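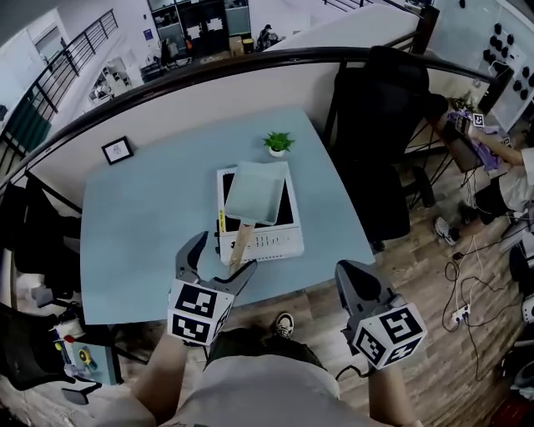 Gadisa Derese wrote to this page that he will believe in household robots on the Saturday when one of them cleans his kitchen floor and also puts the dustpan back on its hook. He asked me if he should wait with buying a new broom. My answer was no, buy the broom. But his question deserves more than one line, so I collected what I know, together with the tips I would give to a person who must still do these chores by hand.

Picking up a dustpan

For a person this is nothing. For a machine the handle is the easy part, as long as it is straight and lies free. A wooden handle like the one on the mint-green pan is good for this, and a gripper with two fingers can open wide around it. The difficulty comes when the tray must stay level on the way to the bin. If the wrist turns only a little, the dust is on the floor again.

Tip for people: hold the handle close to the tray, and wipe the front lip with a damp cloth before you sweep. Fine dust sticks to the cloth and does not go under the lip.

Sweeping into the pan

This needs two hands which do different things at the same time. One presses the pan down, the other one brings the dirt. I saw a few trials where the pan was pressed too softly and half of the crumbs went below it. People now teach this work by doing it themselves with hand-held grippers, and the machine learns from the recordings. I find it a sensible way, but it is slow. Fuad Adugna, who reads this page from the beginning, sent me his notes from a workshop in February: 14 tries at sweeping up sawdust, 2 of them good enough that he did not need to sweep again.

Tip for people: pull the pan backwards a little after each stroke. The thin line of dust which remains is then in front of the lip and you can take it with the next stroke.

Dusting a desk with things on it

Screens, small plants, picture frames. A machine must decide what to lift, what to go around and what it should never touch. I would not let one dust my desk yet. Flat floors are another matter, there the round vacuum machines do acceptable work, if you pick up the cables first.

Tip for people: start with the highest thing and finish with the table. Dust a screen only with a dry soft cloth, switched off. Turn the plant pot a quarter when you lift it, so the plant grows straight.

Keep the hard and scratchy tools away from screens. A dustpan collects grit on its bottom side, and grit makes scratches. Tap it out over the bin and wash it once a month with dish soap.

In the shop

On the shop floor the situation is better, but only where the same part comes always to the same place. Bridevska, where my cousin works, has an arm that moves boxes from the belt all night. The corners behind the machines are still swept by people with a broom. Metal chips go with a brush and never with the hand, and oily chips get their own bin with a lid.

What to buy now

A broom with a long handle, a pan with a rubber lip, two soft cloths. Mebrat Fikre asked about the pan from Clanow. I have used it for one winter and the lip is still straight. The handle has a hole, so you can hang it. Gadisa, this one you must still hang up yourself.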